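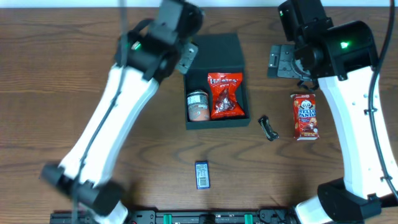

Enciclopedia de Usos Domésticos · Departamento de Envase y Presentación, Instituto Espinoza

Caja de regalo para aperitivos

La caja de regalo para aperitivos es un recipiente rígido, por lo común de color liso y con tapa abatible, destinado a reunir en un solo obsequio varios productos envasados de consumo inmediato: caramelos, chocolates, galletas y patatas fritas, entre otros. Se distingue de la cesta de regalo, abierta y a menudo recubierta de celofán, en que su contenido permanece oculto hasta que se levanta la tapa. En los establecimientos de Livville recibe también el nombre de estuche surtido, denominación que el presente artículo considera equivalente.

Características

El modelo más extendido consta de una bandeja rectangular de paredes elevadas y una tapa unida a ella por el borde posterior, que puede mantenerse en posición vertical durante el llenado. Los acabados oscuros y mates son frecuentes, pues hacen resaltar los envases de colores vivos y disimulan las marcas del uso. El interior puede quedar desnudo o recibir un forro de espuma, tejido o papel.

El forro cumple una doble función. Por una parte, reduce el desplazamiento de las piezas; por otra, protege las paredes de la caja del roce con los bordes metálicos de las latas. Los forros de espuma admiten cierta compresión, de modo que un envase ligeramente más ancho que el hueco disponible puede encajar sin deformarse. Los de papel rizado se sustituyen con facilidad, aunque ocupan más volumen.

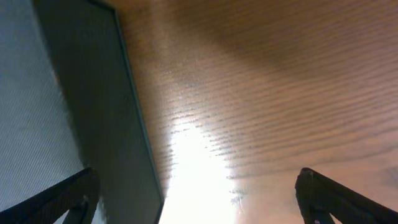
La superficie de trabajo influye asimismo en el resultado. Una mesa de madera amplia y despejada permite disponer los productos a ambos lados de la caja y compararlos antes de introducirlos. Se recomienda que la luz no incida de frente sobre el tablero, ya que los reflejos dificultan la lectura de etiquetas y fechas de consumo preferente.

Contenido habitual

Los productos suelen clasificarse según la forma de su envase y no según su sabor. Se reconocen los siguientes grupos:

Cilindros rígidos. Comprenden los botes de caramelos y los tubos o latas de patatas fritas. Resisten bien la presión vertical, pero ruedan cuando se colocan tumbados sobre un fondo liso. Un bote de Mentos de sabor ácido surtido y un cilindro de patatas con ajo picante pueden compartir la caja si uno descansa en parte sobre el otro, siempre que la tapa cierre sin forzarse.

Cajas de cartón. Son propias de las galletas rellenas, como las de Hello Panda. Aprovechan los ángulos del recipiente y sirven de apoyo a las piezas contiguas.

Bolsas flexibles. Contienen chocolates o dulces envueltos. Se adaptan a los huecos irregulares, si bien conviene mantener visible la cara impresa.

Paquetes pequeños. Se reservan para el final y se introducen entre las piezas mayores.

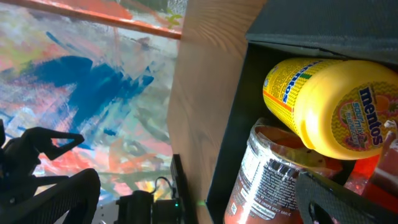
Procedimiento de llenado

El método descrito en el manual de Nitidham, de uso corriente en talleres y comercios, parte de la caja vacía y abierta. Los artículos se colocan primero fuera de ella, agrupados por tamaño, y se introducen después de mayor a menor. Las piezas altas ocupan el fondo, junto a la tapa, y las bajas la parte delantera - disposición que facilita la lectura de los nombres al abrir el estuche.

El mismo manual fija en nueve el número máximo de productos para una caja de formato medio y aconseja un peso total inferior a 556 gramos cuando el obsequio vaya a entregarse en mano. Para los envíos postales se añade una lámina de protección bajo la tapa.

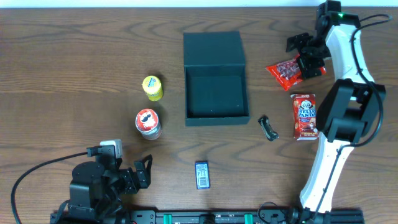 Antes de iniciar el llenado se retiran del recipiente los restos de embalaje y se comprueba el giro de la bisagra. Los objetos ajenos al surtido, tales como pinzas o útiles de corte, se mantienen sobre la mesa a cierta distancia. Concluida la operación, la tapa se baja despacio; una resistencia apreciable indica que alguna pieza sobresale del borde y debe recolocarse.

Variantes

La variante Jakoson, llamada así por el taller que la difundió, divide la bandeja mediante tabiques móviles y se emplea sobre todo en diciembre. Existen además estuches de dos niveles, de mayor coste, y modelos plegables que se almacenan en plano. El registro de formatos del Instituto Espinoza recoge 1914 fichas, de las cuales alrededor de 200 corresponden a cajas con tapa abatible.

Conservación

La caja cerrada debe guardarse en lugar seco, alejada de fuentes de calor, en especial si contiene chocolate. Los productos de aroma intenso, como los condimentados con ajo, no suelen transmitir olor mientras su envase esté intacto. Una vez consumido el surtido, el recipiente se destina con frecuencia a otros usos domésticos - papelería, costura, fotografías -, para lo cual basta limpiar el interior con un paño apenas humedecido.

Véase también: Cesta de regalo; Envase cilíndrico; Forro de espuma.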